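Writing About Everyday Work
Handout 4: Getting the steps down on paper

Welcome back, everyone, and thank you for the drafts you sent in. I read all of them over the weekend with a pot of coffee (two pots, if I'm being truthful) and enjoyed them more than I expected to enjoy a stack of instructions. Peter Holub's piece on bleeding a radiator made me want to go home and bleed mine, and I don't even have radiators.

Today we stay with the process essay, the kind of writing that tells a reader how something gets done. You've all read hundreds of these without calling them essays: a recipe, the leaflet that comes with a bookshelf, the note your aunt leaves about feeding the cat. They look easy, and then you sit down to write one and find you've left out the part where the lid comes off.

Start with the reader. Before you write a word, decide who is going to be standing there with your page in their hand. Piroska Simon wrote her draft on folding dumplings for her younger cousin, who had never touched the dough, and you can feel that cousin in every line. She says "pinch until it stops arguing with you," and I knew just what my fingers should do. If she had been writing for a restaurant kitchen, that sentence would have been a waste of everybody's morning.

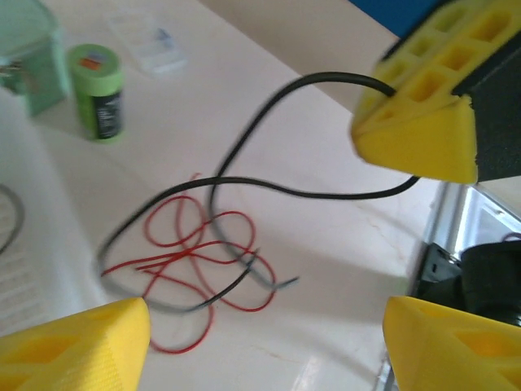 Next, think about order. Most first drafts follow the order in which the writer remembered things, so we get step five, then "oh, and before that you should have soaked the beans." Reading your draft aloud helps a great deal here. When you hear yourself say "before that," put your pencil down, go back up the page, and move the sentence to where it belongs. It's tiresome work and I still have to do it with everything I write, this handout included.

Verbs deserve a little time too. Look through your draft and circle every "do," "make," "put" and "get." You can keep a few of them, they're good plain words. But "put the string on the box" could mean five different things, while "loop the string under the box" can only mean one. Zdislava Bednárik swapped out four verbs in her first paragraph last week and the whole piece woke up!

Then there's the matter of how much to say. My old teacher used to tell us to explain it once to a stranger and once to a friend, and to keep whatever turned up both times. I've never managed to follow that advice perfectly, but it does cure me of explaining what a spoon is.

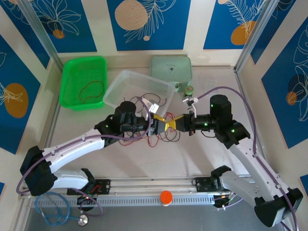 A word on warnings, because several of you asked. Put a warning in front of the step it belongs to, never behind it. "Pour in the milk. Be careful that the pan isn't too hot" is a sentence that has ruined a lot of milk. Keep warnings short as well, and don't hand out so many that your reader stops listening.

For next time, please write a process essay of 500 words on something you do with your hands and could do half asleep. Bring two printed copies, one for me and one for your partner, who will try to follow along at the desk. Drahomíra, you'll be working with Kvido, and the rest of you can stay in your pairs from the radiator discussion.

If you're stuck for a subject, try tying a shoe, wrapping an awkward present, making a bed with a fitted sheet, or threading a needle. Small subjects are fine. Please save the sourdough for later in the course, when we'll have 3,000 words to spend on it.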